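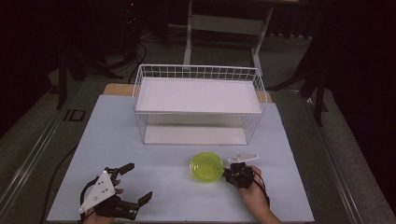 A white two-tier wire rack and a yellow-green bowl on a table at the Nishimura Building in Trelar.

Trelar dish library to open in April with 418 pieces to lend

TRELAR – Residents who need extra bowls for a birthday party or plates for a family reunion will be able to borrow them downtown starting in April, when the town's dish library opens on the ground floor of the Nishimura Building.

The library has 418 pieces ready to lend, among them dinner plates, soup bowls, mugs, serving platters and water pitchers. Anyone with a Trelar library card can borrow up to 30 pieces at a time. There is no rental fee, and borrowers do not pay a deposit.

The project is run by the Trelar Public Library and paid for with $4,000 from the town's waste reduction fund. Most of that money went to storage shelves, padded carrying crates and a second sink in the back room. The dishes themselves were donated over the winter through a drop-off bin at the library's main entrance.

Staff have spent the past several weeks washing and sorting what came in. Anything chipped or cracked was set aside, along with pieces that could not be matched to a usable set. Some of the odd mugs and saucers went to the high school art room.

The dishes are grouped by use and not by pattern, so a borrower who asks for soup bowls may get more than one color or style in the same crate. Full matching sets are limited. The largest is a plain cream dinner service that arrived in its original boxes and will be lent only as a whole. It can be reserved up to two months ahead, and requests for graduation season have already come in.

How lending works

Borrowers can reserve online or at the library's front desk. Reservations are packed in crates with a printed list taped inside each lid. The borrower goes through the list with a staff member at pickup, signs it and takes the crates home.

The loan period is one week. It can be renewed once, either by phone or online, if no one else has reserved the same pieces.

Dishes should come back rinsed, with food scraped off, but they do not have to be fully washed. Everything returned is washed at the library before it goes back on the shelf, even if it looks clean. Pieces then air-dry on racks and are checked over before they are stored. Colored bowls are shelved apart from the white ones so that orders can be filled faster.

Breakage will be handled informally at first. A borrower who breaks something is asked to say so at return and may bring in a similar piece as a replacement. Broken pieces should be wrapped in newspaper and kept out of the crate. The library will review the policy after the first summer and may add a small charge for the larger platters, which are harder to replace.

Tablecloths and flatware are not part of the collection yet. The library turned down several offers of silverware over the winter for lack of drawer space. Flatware could be added in the fall if a cabinet can be found that fits under the front window.

Pickup hours

The room will open for pickup and return at 9 a.m. and close at noon on weekdays. Evening pickup can be arranged at the main library, two blocks away, with a day's notice. Crates left outside the door after hours will not be checked in until the next morning, and the borrower remains responsible for them until then.

Parking in front of the Nishimura Building is limited to half an hour. Borrowers with several crates can use the loading space on the alley side, where the door is level with the pavement. A hand cart is kept just inside.

The Nishimura Building was a dry goods store for much of the last century and later held a copy shop. The town bought it six years ago. The front room has been used for tax help and seed swaps, and both will stay on the calendar. The dish library takes up the rear half of the floor, with work tables for packing and a wall of shelves that can be closed off with folding doors.

First large order

The first large order is for Stillness, the monthly quiet supper held in the basement of the old Fodach Mill. Guests at Stillness eat a simple meal of soup and bread without talking for the first half hour. The suppers started two years ago and had been using paper bowls, which the organizers said in their request leaked and were hard to hold once the soup was in them.

Stillness has reserved bowls, bread plates and mugs for its April supper and has asked for the same order each month through the end of the year. The library agreed to the first three months only. It wants to see how a standing order affects other borrowers before it commits to more – the supper takes a large share of the soup bowls each time it meets.

Fodach Mill has a kitchen of its own, but its cabinets were taken out during repairs to the floor and have not been put back. The mill's owners have said they expect the kitchen to be finished this year.

Other requests so far include a retirement lunch, two baby showers and a pancake breakfast. The town's recreation department has asked about borrowing pitchers for its summer day camp, and that request is still open. Library staff would prefer to buy plastic pitchers for the camp and keep the glass ones for adult events.

More bowls wanted

The drop-off bin at the main library has been taken away, but donations are still being accepted at the desk. The library is looking mainly for soup and salad bowls, which were in short supply in the winter collection, and for serving spoons that can be hung from a hook. It has enough mugs and cannot take more.

Donated pieces should be clean and free of chips. The library will not accept dishes with metallic trim, travel cups or anything that has to be polished. Sets of any size are welcome, and so are single bowls. Donors are asked to bring no more than one box per visit, as there is little room behind the desk to store them.

A printed guide with reservation instructions and the full list of pieces is available at the main library. The same list will be posted online before the opening and updated at the end of each month.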